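Living room tidy-up build - is it worth it?

orport_bench
April 17, 2018
Got the Franka arm going on a side table next to the couch. The goal is for it to clear the coffee table into a trash bin. Grip force is at 20 N for now. 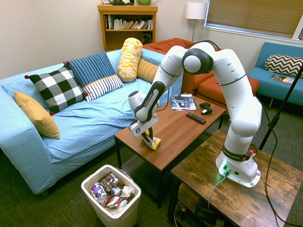

My doubt is the wrappers. Hard parts are easy to grip, but a crinkly little snack bag like the yellow one in those fingers has no shape you can plan for. I've logged 33 tries and I trust maybe the last few.

zidholm
Stop tuning force and fix your approach angle. Straight down, fingers on the top edge of the bag.

orport_bench
Tried that with a chip bag. I don't buy that it scales.

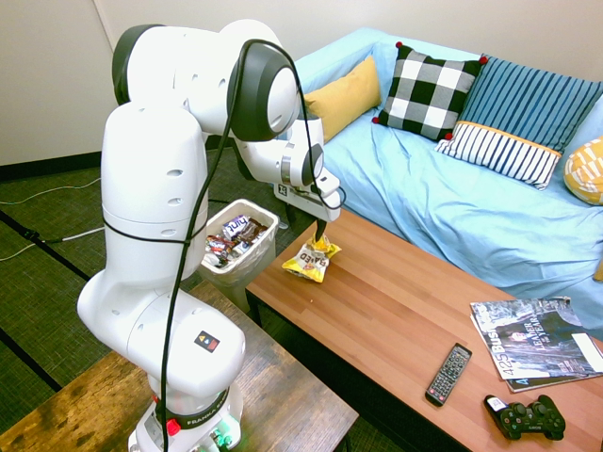

hallosholm17
Disagree with zidholm, angle is the small problem. How does it know trash from stuff you want to keep? Wake me when it can leave the remote alone.

zidholm
One thing at a time. Grip first, sorting later.

hallosholm17
People said that in June too - still no sorting.

orport_bench
Dropping to 17 N tonight. Not expecting much.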